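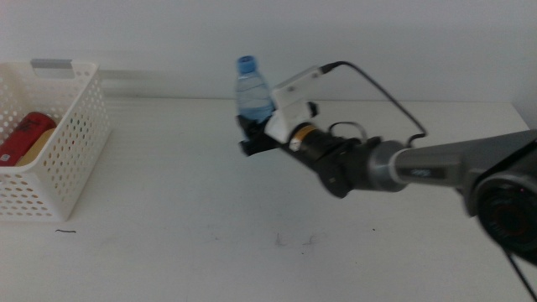 According to Rhonda Penner, the holes in a basket of this kind make it easy to wipe out and hard to lose a can in. Our review supports her on both points.

Home | Reviews | Storage | Contact
Last updated: February 2022

The Jurnimora perforated basket, in white plastic, was used in our pantry for 11 weeks. It held cans and small water bottles without bowing. The clip-on tag stayed in place on the rim. The corners collect dust and require a brush. The basket is recommended for shelves and tabletops.

Comments (2)

Trí Diệp: Does the tag come with it?

Pilar Espinoza: Mine did. I bought it in January.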